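Ticket 1508: Arm episodes dropping gripper channel during recording
Project: Suvarna
Site: Comthorpe
Opened: 16 October 2025
Status: Waiting on retest

We are recording pick demonstrations with the small white arm for the Suvarna set. The target is 300 episodes. The Hellus recorder saves joint angles and video without trouble, but in a number of episodes the gripper value freezes partway through and stays at its last reading until the end. The video shows the gripper still moving, so those files are no good for training.

Tried so far: restarted the recorder, lowered the logging rate, swapped the USB cable. No change.

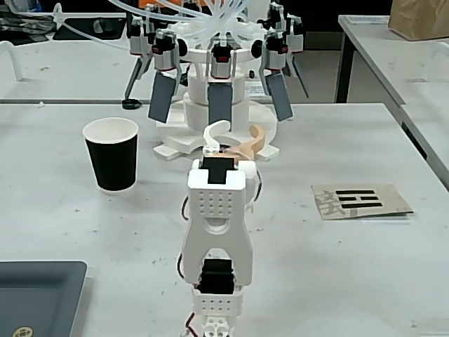 The fault shows up more when the arm is reaching low, near the base of the stand. With the arm held still and only the gripper opening and closing, we got 5 clean episodes in a row. Reaching and gripping together, the value froze in 3 of the next 5.

Reply from Nultport support: This sounds like a servo connector working loose when the arm extends. Please reseat the gripper servo plug at both ends, leave more slack in the wire, and send us one bad log.

Plug reseated, slack added, log attached. Bad episodes have been moved to a separate folder and will not be uploaded. Will record another batch with the same low reach and post the count.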